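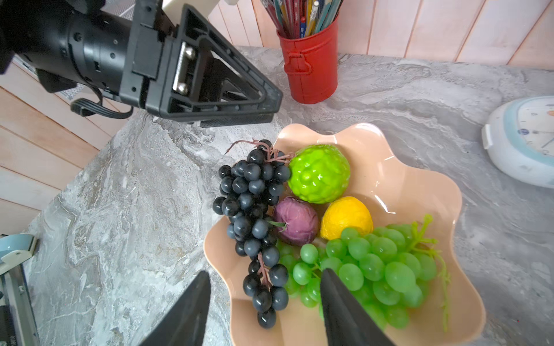
Tallgate Produce Market to Move Stone Fruit and Grapes to Reusable Crates

Vendors at the Tallgate wholesale produce market will stop accepting single-use cardboard trays for grapes, peaches and plums in November, under a packaging rule posted this month by the market office. The rule covers all 44 permanent stalls and the two seasonal docks on the north side of the building. Apples, pears and citrus are not included in the first stage.

The replacement is a folding plastic crate supplied by Poirier, a packaging rental firm that already provides bins to the market's root vegetable sellers. Each crate carries a deposit, charged when the grower collects it empty and passed along at each sale until it comes back to the wash station. The deposit has been set at $3. Poirier keeps ownership of the crates and is responsible for washing, inspection and repair.

According to the notice, the change was prompted by the cost of hauling wet and broken cardboard. Trays used for soft fruit absorb juice and condensation and cannot be baled with dry board, so they go out as general waste. Tallgate pays for general waste by weight. Soft fruit packaging made up 61 percent of the rejected cardboard in the market's most recent waste audit, which ran through the summer season.

The crates come in a shallow size for peaches and plums and a deeper size for bagged grapes. Both have the same base dimensions and can be stacked together on a standard pallet. The side walls are vented along the upper half only. The lower half is solid, which keeps dripping from one crate into the next when pallets are loaded from a cold room into warm air. Folded flat, the crates take up a fraction of their open height, and return loads will be collected on the trucks that deliver clean stock.

Growers who pack in the field will need to allow for the difference in weight. An empty plastic crate is heavier than a cardboard tray of the same capacity, and the tare figure must be corrected on the scale before fruit is weighed for sale. The market office will post the tare weight for each size at the public scales. Vendors using their own certified scales are expected to make the change themselves before the start date.

Liners are permitted. The notice asks for plain paper and rules out foam sheets, which clog the filters at the wash station. Molded pulp cups for large peaches may still be used inside the shallow crate, provided they are removed before the crate is returned. Crates returned with packing material inside will be accepted, but the deposit will be held until the next billing cycle.

Labels were the subject of several objections during the comment period. Growers now print lot information directly on the tray or glue a label to the end panel. Neither method works on a crate that will be washed and sent out again. The final rule calls for a card slipped into a holder on the short side of the crate, or a label with wash-off adhesive placed in the marked area. Permanent adhesive labels are prohibited, and Poirier may bill the last registered holder for removing them.

Tracking will be handled through Gendum, the inventory system the market uses for dock scheduling. Each crate has a printed code on two sides. Codes are scanned when the crates leave the wash station and again when they return, and vendors may scan transfers between those points if they wish to shift the deposit record to a buyer. Scanning a transfer is optional for sales under one pallet. For larger sales it is required, and the receiving buyer must have a Gendum account.

Small retailers without an account can still buy by the crate. They will pay the deposit in cash or by card at the stall and recover it at the return window, which will open beside the south gate. The window will operate from 4 a.m. until noon on trading days. Crates must be folded and free of fruit. Cracked crates will be accepted at full value unless a corner or hinge is missing.

The rule leaves a gap for fruit arriving from outside the region. Importers receive grapes in sealed cartons that are cooled, fumigated and shipped as a unit, and repacking at the dock would add handling damage. Those cartons may be sold unopened. Once a carton is opened for sale by the bunch or by the pound, the fruit must be moved into a crate or a display bin and the carton taken to the dry board compactor. Vendors at the seasonal docks asked for the same treatment for local boxed plums, but the final text does not grant it.

A trial was held on three stalls at the Dimusness satellite market before the rule was written. The trial report lists less bruising on the bottom layer of peaches and no measurable change for grapes. It also records a shortage of clean crates on the busiest mornings, when returns fell behind deliveries. Poirier has agreed to hold a larger reserve at Tallgate, and the contract includes a credit to vendors if an order placed before the evening cutoff is not filled. During a shortage, the market office can authorize cardboard trays for a single trading day.

Enforcement will begin with written warnings. Vendors found with single-use trays after the start date will receive two warnings before a fee is added to the stall rent. The fee schedule has not been published. Unused cardboard trays already in storage may be used up for crops outside the rule, or returned to suppliers where purchase terms allow.

Orders for the first delivery of crates open in the Gendum vendor portal this week. Printed order forms are available at the market office, and sample crates in both sizes are on display near the public scales.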